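How to Prepare an Application for a Community Public Art Grant

The Brelside Public Art Fund supports temporary and permanent artworks in places open to the public at no charge. Applications are received from individual artists, schools, neighborhood associations, and nonprofit organizations. The following guidance explains how to assemble a complete application and what is expected of applicants after an award is made. It was last revised on February 11, 2026, and replaces the earlier guidance sheet.

Before You Begin

Confirm that the proposed site is eligible. Parks, library grounds, transit shelters, school fences facing a public sidewalk, and the exterior walls of municipal buildings all qualify. Interior lobbies qualify only if the public may enter without an appointment. Privately owned walls may be used with a signed easement from the owner.

Contact the site's managing office early. A letter of permission must be included with the application, and some offices take several weeks to issue one. The Backlund Street underpass and the Potari Garden have standing permission on file; applicants proposing work at either location do not need a separate letter.

Step 1. Write the Project Summary

The summary may not exceed 600 words. State what will be made, where it will be placed, how long it will remain, and who will make it. Reviewers read the summary before anything else, and several of them are not artists. Terms such as "site-responsive" or "durational" should be replaced with a plain account of what a passerby will encounter.

A useful opening names the work and its location in a single sentence. The mural proposal submitted by Agnes Nygård for the Potari Garden began: "I will paint the north wall of the tool shed with the plants that grow in front of it, at the size they reach in August." The remainder of the summary then dealt with paint, access, and schedule.

Step 2. Describe Public Participation

Every funded project must include at least one activity open to residents. Talks, workshops, guided walks, and open studio hours are all acceptable. Give the proposed location, the intended audience, and the person who will lead the activity. If children will take part, attach the safeguarding policy of the host organization.

Participation should be connected to the artwork itself. A poetry reading held beside an unrelated sculpture will generally be scored lower than a session in which residents help select the words to be carved on it.

Step 3. Prepare the Budget

Use the budget form supplied with the application packet. Artist fees, materials, fabrication, insurance, and removal costs are entered on separate lines. Removal is the line most often left blank – an application without it will be returned. Donated labor and materials may be shown in the right-hand column but are not counted toward the total requested.

Quotations are required for any single item above the limit printed on the form. A quotation must show the supplier's name and the period for which the price is valid.

Step 4. Collect Supporting Images

Submit no more than 14 images of previous work, each labeled with title, year, and materials. Sketches of the proposed work are submitted separately and do not count toward this limit.

Step 5. Submit and Respond

Applications may be delivered by mail or through the online portal. Receipt is acknowledged within seven days. If the program office requests a correction, the applicant has 14 days to reply. Questions about eligibility should be addressed to Ottar Sandberg, and questions about budgets to Eilif Granström.

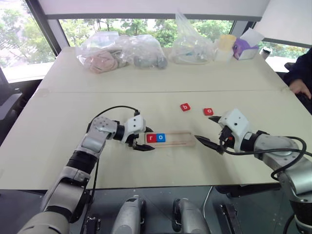

Two robot arms at a light-colored table.
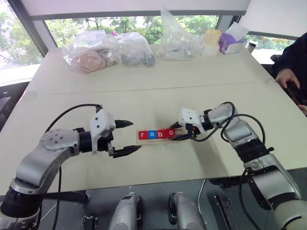
May one artist be named in more than one application during the same funding round?

An artist may be named in two applications, provided that only one of them lists the artist as lead. The second application must come from a different organization, and both must disclose the overlap in the project summary. If both are recommended for funding, the program office will ask for a combined schedule before either agreement is signed.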